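3 min read

Flurason Jidcombe, floor meeting, Monday, 7 am start

Minutes

1. Last minutes. Accepted, no changes.

2. Merska arm on the packing line
- 1258 cartons last week, day shift only. Nights not counted yet.
- Two packers moved to checking. Same pay grade till May, then reviewed. Asked for that in writing, office to do.
- Concern raised: checking is standing still all shift, harder on the back than packing. Stools to be priced.
- Who clears a jam? Trained people only, 8 so far. Want more on nights.
- Breaks stay at 30 minutes even if teh line keeps running. Agreed.

3. Fingertip pads
- Black angled pads on both fingers, silver screws on the housing. Check screws at start of shift, initial the sheet.
- Jaws left wide open with nothing in them at changover.

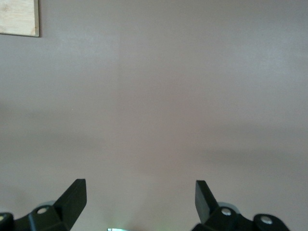 4. Magalhães order
- Odd sized boxes, stays hand packed for now. Roster to go up by Monday.

Closed 7:30.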